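Subject: Re: [home-automation-chat] Can any of them tidy a living room yet?
From: Ojārs Bite
Date: February 14, 2025

Hi all,

I've been meaning to answer this since the weekend, and then the boiler went and I spent two evenings holding a flashlight for the plumber. Anyway! Quoting the bit I want to get at:

> I keep seeing clips of robots folding shirts and loading
> dishwashers and my sister-in-law keeps forwarding them to me
> as though I'm supposed to go out and buy one. My question for
> the people who work on this stuff: leave the clips aside. If I
> put a machine in my front room on a bad evening, stuff all over
> the couch, could it clear the couch? I don't mean vacuum. I mean
> pick things up and put them where they go. And if it can't, is
> that a problem with the hand or with the brains? I run a small
> packing shop in Cumham and I'd ask the same thing about my
> benches, which are worse than my couch.

Good question, and I like that you picked the couch. People always go for the dishwasher, but a dishwasher is a rack with slots in it, somebody already did half the thinking for you. A couch is soft and low and has arms in the way and things end up on it at any old angle.

As some of you know I've been helping out with the Prendow project, on the simulation side. We make up living rooms, put an arm in them, and set it small chores. Couch clearing is one of the chores, so I can talk about that until you all beg me to stop. One of ours, with the arm over the small gray thing and the bolster lying next to it:
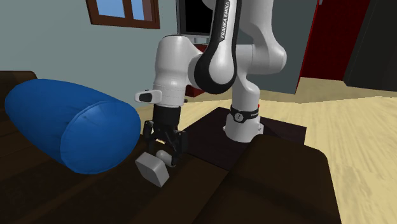 Page last changed: February 14, 2025, by list archive

The first thing I'd say is that the reaching part is mostly fine. Getting a gripper to a spot above a couch seat, pointing straight down, without whacking the armrest - we can do that all day long. Planning software for that has been decent for years. If all you wanted was a machine that hovers over your mess looking thoughtful, you could have it by spring.

Picking up is where it gets interesting. Take that little gray object, a block with a rounded piece sticking out of it. You or I would grab it without looking, probably while talking to somebody. The arm has to decide which part to hold. Go for the block and you want the fingers wide and the angle right. Go for the round part and it's an easier fit, but then the heavy end (if it is the heavy end, and how would it know?) wants to swing down as you lift. Both ways work some of the time. My batch in January was 800 tries at small items on soft furniture, all simulated, and when I went through the bad ones the pattern was almost boring: grip a bit too high, grip a bit off center, thing rolls out.

Then there's the bolster. It's big, it's round, and it's far from the easiest thing to get two fingers around. A person would hug it, or just shove it to the end of the couch with a forearm. I'm all for shoving, by the way. Half of what my mother called tidying was shoving. But most of these systems have been taught to pinch and lift, so pinch and lift is what they try, even on something where it makes no sense. Eglītis and I have argued about this for more than 15 lunches now. He says add a second arm. I say teach the first one to push.

And the third thing, which your sister-in-law's clips never show, is the order of doing things. Say you've got a flat little phone-like gadget partly behind a cushion. You can't go straight for it. You move the big thing first, and you have to move it in a direction that doesn't bury the gadget or send it over the front of the seat. We do that without noticing we've done any planning at all. For a machine it's two chores glued together, and if the first one ends with the cushion 2 inches from where it was meant to be, the second one starts from a place it didn't expect.

Here's the same room from another side, with the bolster under the gripper, the gray thing on the near side of it and the gadget on the far side:
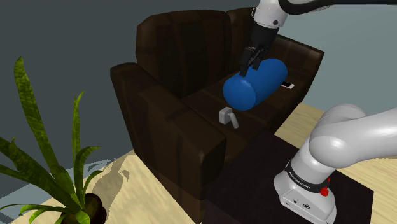 Would a robot that does this well in simulation do it well in my house?
Less well, and how much less is hard to tell in advance. Simulated cushions don't squash quite the way real ones do, and real rooms have bad light, crumbs and dogs. Training in simulation gets you a good start, and then you need time on a real couch to fix what the made-up one got wrong.

So, hand or brains? I'd say a bit more brains than hand, but I've changed my mind on that before. A person working a simple two-finger gripper by remote control can clear a couch. Slowly, with a lot of bad language, but they get there. That tells me the hand is good enough for a first go and the deciding is what's holding us back.

For your packing benches in Cumham I'm more hopeful! You know what turns up on a bench. If you've got 26 kinds of item and they all arrive from the same end, somebody can sit down and work through those one by one. The shop over in Estley went that way with one bench and kept people on the others for anything odd-shaped or floppy, and last I heard they were happy enough with it. Start with the dullest bench you have, is my advice, and keep a person near it.

For the front room, I'd hold on to your money for now. Tell your sister-in-law to send a clip with no cuts in it and a cushion on top of the remote, and I'll watch that one with real interest.

If anyone wants to talk about soft contact settings, write to me off list, I have opinions and I don't want to bore everybody.

Ojārs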